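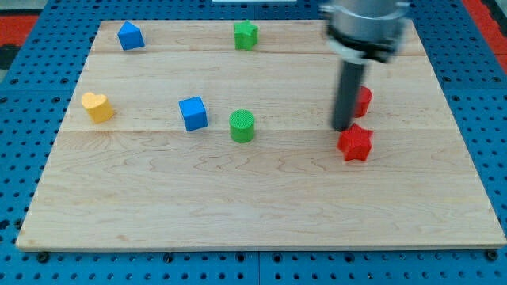 January 5, 2022

My daughter calls them "the shapes." She does not say blocks, because for her a block must be a cube, and a thing like a star or a small house has its own name. I learned this when I asked her to bring me the blocks and she came back with nothing in her hands and a serious face.

We bought the shapes secondhand in July. They came in a cotton bag with a string, and the bag had the name Taler written on it with a marker. I do not know if Taler is a family or a shop. The woman who sold them, Refilwe Ngubane, lives two streets from us and her children are already tall. She asked for 11 dollars and then she gave me also a jar of plum jam, so I think that I paid for the jam and received the shapes for free.

They are plastic. I say it first, because when I told my sister that I bought toys for sorting, she was silent for a moment and then asked, "Wood?" In our family we had only wooden toys. My grandfather made them, and everyone is still proud. I am proud too, but I remember the splinters. Plastic you can put in warm water with dish soap, and after a few minutes it is clean. When a child is small and everything goes into the mouth, this is a big advantage.

The two that she loves most are the blue house and the green star. The house stands by itself very well if you put it on its flat side, and the roof makes a good shadow when the lamp is low. For a long time she wanted to put other shapes on top of the roof. Of course they slid down. She tried it every evening before bath and I did not correct her. My neighbor Ayanda Shezi, who was a kindergarten teacher for 17 years, told me to keep my hands in my pockets, and I have tried to follow this advice in other parts of my life also.

The star was more difficult. It has five points, and a small hand doesn't know where to take it. First she pressed it flat with her palm and pushed it along like an iron. Later she found that two fingers can go into the valleys between the points, and then it comes up easily. I was drinking my tea when I saw this for the first time and I forgot to drink it.

I want to write something about the board too, because two people have asked me. It is maple, pale, with a wavy grain that I like to look at more than I like to look at television. I wanted a surface which is not the floor and not the kitchen table. On the carpet the shapes fall over, and on the kitchen table there is always a bill or a spoon. A board makes a place. When the shapes are on the board, it is playing time, and when the board is clear, it is finished. My daughter understood this rule faster than my husband, who still puts his keys there.

I treat the wood with oil twice a year. I used one from Vonetti before, but the smell stayed in the room for days and I had to open the window in cold weather. Now I use a simple mineral oil from the pharmacy. You put a little on a soft cloth, you rub with the direction of the grain, you wait for the night, and in the morning you wipe it. Please do not use oil from the kitchen. I did it one time with sunflower oil and the wood became sticky, and everything that touched it became sticky too, including the cat.

How do we play? There is not a big system. Sometimes I say a color and she gives me the shape. Sometimes I put them in a row, she closes her eyes, I take one away under my sweater, and she must say which one has gone. She always looks through her fingers. Sometimes she gives them jobs. The star is usually the doctor. The house is a house, but last week it was a horse, and I heard only later that I had misunderstood the word. She speaks two languages, and in the middle between them there is some fog.

I looked in a catalog from Whiteley for a bigger set, with 30 pieces and a box with holes in the lid. It was beautiful and I almost ordered it. Then I thought about the evening, when somebody must collect all of this from under the sofa. A small set she can put away alone. She carries them to the bag one at a time, because each one must be told good night, and it takes about 4 minutes if nobody has been naughty. If the star was naughty, it takes longer.

Several of you wrote to me about cleaning the small corners. I use an old toothbrush, a soft one, and I dry everything on a towel before it goes back in the bag. The blue house has a surface that is matte and a little bit rough, so it keeps fingerprints of jam better than you would expect. For this one I let the soap work a bit longer.

Refilwe came for coffee before the holidays and saw the shapes again. She took the green star in her hand and turned it around, and she said that her son used to sleep with it. I offered to give it back. She thought about it, I could see that. Then my daughter explained to her that the star has to work tomorrow, there are many patients, and Refilwe put it back in its place.

Next time I will write about the bag, which has a hole now, and I would like to sew a new one from the old curtain.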